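Clamix – Contract Profile Researchers (Remote)

Posted February 7, 2020

Clamix maintains a reference database of short biographies covering online creators: video hosts, streamers, photo bloggers and short-form comedians. The database is licensed to two customers, the talent directory Jedow and the booking service Dimitriou. We are hiring contract researchers to clear a backlog of 760 profiles and to bring older entries up to the current entry standard.

The work

Each profile is assigned as a single ticket. The researcher confirms the fields listed below, writes or rewrites the summary paragraph, and attaches a source for every claim. Required fields:

Name in use, and legal name where the subject has published it
Date and place of birth
Main platform and date of first upload
Current status (active, inactive, retired, deceased)
Representation, if any

Net worth, height, weight and relationship fields were removed from the entry standard last year. Of the profiles in the backlog, 597 still contain one or more of these and need them deleted. The remainder are new entries.

A status of "deceased" requires 2 independent published sources. A comment thread, a fan page or a gap in uploads does not count as a source. Where sources disagree on a birth date, leave the field blank and record the conflict in the notes.

Summary paragraphs run from 80 to 150 words. They are written in the third person, without praise, and without text carried over from other biography sites. Copied text is the most common reason for a rejected ticket.
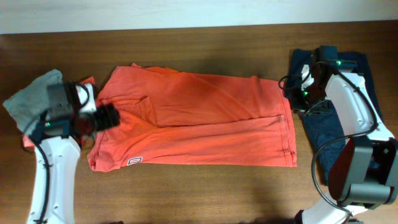
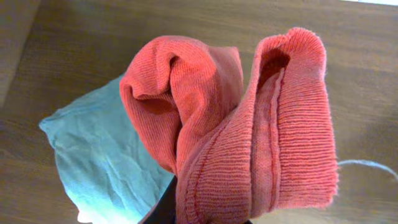

Requirements

Applicants should have:

Fluent written English
Experience in fact checking, library work, indexing or copy editing
Working knowledge of web archives and of how upload dates are displayed on the main video platforms
A computer with a current browser and a stable connection

A second language is useful – Spanish, Portuguese and Tagalog in particular. A degree is not required. Applicants who manage or represent a creator listed in the database must say so when they apply.

Terms

This is contract work, paid per accepted ticket. New entries are paid at a higher rate than corrections; both rates are given in the sample contract, sent to all applicants who pass the first review. Rejected tickets may be resubmitted once. Invoices are settled monthly through our Tesondale office. Hours are flexible, but researchers are expected to close assigned tickets within five working days or return them to the queue. The contract runs through the end of May and may be extended.

How to apply

Use the application form on the Clamix jobs page and select "Profile research." Attach a resume and one sample profile of a creator of your choice, following the field list and word limits above, with sources. Samples without sources are not reviewed.

Applicants who pass the first review receive a paid test batch of three tickets. Results are sent by email – please do not call the office about the status of an application.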